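Notebook, dye bench — cold rinse trial on the Szulc cotton
2/22/24
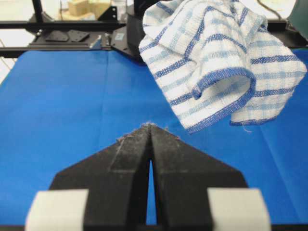 Vsevolod Onyshchenko

Continued from the January pages. The question is still the same: why does the blue from the Wekine powder bleed in the third rinse, when the black from the same supplier does not.

Batch 1527. I cut 10 strips from the Szulc roll, all along the length of the cloth and none from the last meter, where the weave is tighter. Each strip was scoured with soda ash and dried overnight on the rack. I weighed them dry and wrote the weights on the tags in pencil (ink ran last time, my mistake).

Dye bath as before: 100 ml per strip, salt first, then powder, then soda after the color has moved into the cloth. I stirred for 10 minutes before the soda. In the old recipe from Mondine this time is shorter, and I suspect it is too short for our water, which is hard.

Rinses one and two were cold. The water was blue in the first and much paler in the second, as expected. For the third I divided the strips: half stayed cold, half went to hot water with a little Clalex soap.

Hot strips gave a lot of color in the third rinse. Cold strips gave almost nothing, but when I put one of them afterward in hot water, it also bled. So the cold rinse does not fix anything, it only hides the loose dye. I should have understood this in January.

Drying: the strips on the left side of the rack have a pale line where they touched the bar. Turn them next time, or hang from the corners. Strip 4 fell on the floor and I took it out of the comparison.

To do:
— repeat with a longer soda step, same powder
— ask Wekine if the blue was made from a new lot
— softened water for one bath, only to compare
— new pH paper, the old box reads green for everything

If someone needs the big steel pot, please ask me first, I have left the second bath in it with the lid on.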